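Projects > Bench Automation > Data Cards > nulladance-wrist

# nulladance-wrist: data card and buying notes

Read this before you ask for money. The set was recorded at the Bramville bench to answer one question: should we buy a second arm? It was never meant as a general training set, and I would be careful about using it as one.

## What's in it

- 268 episodes, one arm, one wrist camera, one parallel gripper
- 4 operators, unevenly split (Angus Wihongi recorded well over half)
- a notes.csv with the operator's own comments, typos included
- costs.csv, which is the file most people come for

Tasks are small-item handling on a white work surface. Episodes marked `void` in notes.csv are still in the folder. Filter them out yourself.

## What the arm costs

The Asfaw quote looks good until you read what it leaves out. The price covers the arm, controller and one gripper. It does not cover the mount, the spare finger set, the wrist camera cable or the training day. Those came to $1,687 on our first order, and not one dollar of it was in the plan we signed. Skoluson sells a bundle that includes most of these, with a longer wait and a support contract you can't drop in year one. I don't fully trust either number.
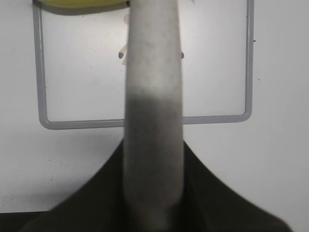 Fingers should be their own budget line. The vendor sheet lists them under "accessories", as if you might choose to go without. Our plan now carries a spare set per arm. The pale gray finger has small dark speckles and smudges on it, and at the wrist camera's distance it also hides a good part of whatever small item is behind it, with only the tips showing on either side. So before you pay extra for a better wrist camera, ask what it will see past the finger. A plain fixed camera on a stand may be the smarter buy. Rochelle Prendergast disagrees and wants both. Her reasoning is in notes.csv under `rp`.

## Known problems

- Payback in costs.csv is given as 18 months. That assumes the arm runs every working day, and ours did not.
- Operator time is counted at zero. Fix this before you show the sheet to anyone in finance.
- There are no side-view recordings, so you can't use this set to compare camera positions.
- Success labels were entered by whoever ran the episode. Nobody checked them afterward.

## If you still want to buy

Get the finger price in writing, and the delivery time for replacements. Ask Asfaw for a loan unit first; they said no to us in May but may say yes to a bigger order. Copy costs.csv, put your own hours in, and see if the payback holds up. Send corrections to Angus - he keeps the master copy.

Filed under: Equipment Planning, Robotics, Small Parts

Related items
- nulladance-fixed: camera stand price list
- Skoluson support contract, marked-up copy
- Bramville bench: power and floor space worksheet
- Gripper spares order form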